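Floor Speed: How Surface Friction Changes a Tango Class

What a beginner feels underfoot depends on finish, dust and shoe sole, in that order
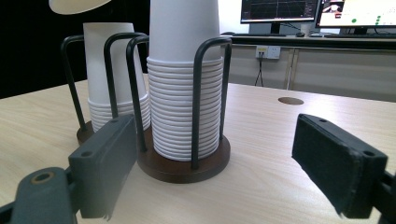

The surface

Tango teachers tend to describe a floor as fast or slow. A fast floor lets the sole turn with little effort. A slow floor holds it, and the turning force that should end at the shoe travels up into the knee. Most studios in Hurnlow were built for other uses, and their floors were finished to stop people from slipping. A pivot of half a turn on such a floor takes noticeably more work than the same pivot on bare maple.

Venier, which runs classes on two floors of a former print shop, resurfaced its upper room last year. The room measures 63 feet on the long side. The old gloss coat was sanded off with 300 grit screens on the final pass and replaced with a matte oil. Students who had learned on the gloss coat over-rotated for the first few weeks. Teachers shortened the ocho drill and moved the giro to the second half of the term.

The sole

Suede gives the most even result on oiled wood. It packs down with use and should be brushed before each class, against the nap. Hard leather is faster and less predictable in humid weather. Rubber is unsuitable for pivots on any finish. Storkia, the shoe shop on Mendes Street, will glue suede to an ordinary street shoe, provided the heel is firmly attached and the original sole is flat.

Powder is not a substitute. Talc spreads beyond the dancer who uses it and leaves fast patches that the next couple cannot see. Venier banned it from both rooms.

Teaching order

On a slow floor, walking and weight change come first, and pivots are broken into two smaller steps. On a fast floor, the same material can be taught in the usual order, but the embrace needs earlier attention, as beginners use it to brake. The next beginner course opens in March, in the lower room, which still has its original finish.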